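03/02/2022

Ich hab's endlich geschafft, unsere Regeln für die Montagezelle aufzuschreiben! Bisher stand das meiste auf Zetteln am Schrank, und Booker kannte eine andere Fassung als ich (peinlich, wir arbeiten seit Januar am selben Tisch). Intern heißt das Ganze jetzt Villusau, fragt nicht, Juniper durfte den Namen aussuchen.

## Vor dem Start

- Netzstecker vom Rechner ziehen, bevor irgendein Arm freigegeben wird. Auch wenn man "nur kurz" was testen will!
- Gehäuse hinlegen, Seitenwand ab, lose Kabel vom Sockel weg.
- Bei 2 Armen gibt immer dieselbe Person beide frei. Darüber haben Hyun-seo und ich ewig diskutiert, sie hatte recht.
- Teile kommen in die Halterungsplatte und sonst nirgendwohin. Wer eine Platte neu druckt, schreibt die Version ins Protokoll, wir sind da bei Eintrag 172 und ich finde trotzdem nie was wieder.
- Den Greifer erst über die Platte fahren, dort anhalten, Position prüfen, dann langsam absenken.

Auf unserer Werkbank liegt der Rechner offen neben der grauen Platte aus dem 3D-Drucker, der Prozessor ist ohne Kühler zugänglich, und der schwarze Greifer steht knapp über den Halterungen:
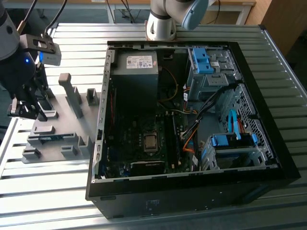 ## Wenn was klemmt

Stopp drücken, Hände weglassen, bis beide Arme stehen, und erst danach ins Gehäuse greifen. Mei will noch eine Regel für den Schichtwechsel, die schreibe ich nächste Woche dazu.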